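Dendel Desk Mat, Large

Product code 433
Supplied by Lukimance Office Furnishings

The Dendel Desk Mat protects the working surface of shared desks, reading tables and reception counters. It is intended for offices, libraries and colleges where furniture is used by many people in the course of a day and must be kept in good order between refurbishments.

The mat is 3 mm thick and lies flat without fixings. It has a close-woven upper face, suitable for handwriting and for use with a mouse, and a non-slip backing that leaves no mark on varnished or painted wood. The edges are sewn — not glued — and may be trimmed only by our workshop. 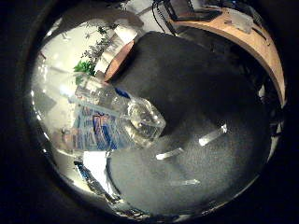 Clear plastic water bottle with a screw cap, lying on its side.

Drinks may be kept at the desk where house rules allow. Small spills should be blotted with a dry cloth as soon as they are noticed. For a more thorough clean, sponge the mat with lukewarm water and mild soap, rinse, and leave it flat for 24 hours before returning it to use. Bleach, solvents and machine washing will damage the backing and are not covered by the guarantee.

Colours: slate, moss, navy
Guarantee: 2 years from the date of delivery
Sold: singly or in packs of 24

Matching items in the Mondora range include a letter tray, a pen stand and a narrow mat for keyboards. Customers replacing the earlier Shukla mat should note that the Dendel is slightly wider and should measure their desks before ordering.

Orders for delivery before the December closure must be accompanied by a purchase order number. Samples of each colour are available to account holders on request.

Page last revised 14 March 2018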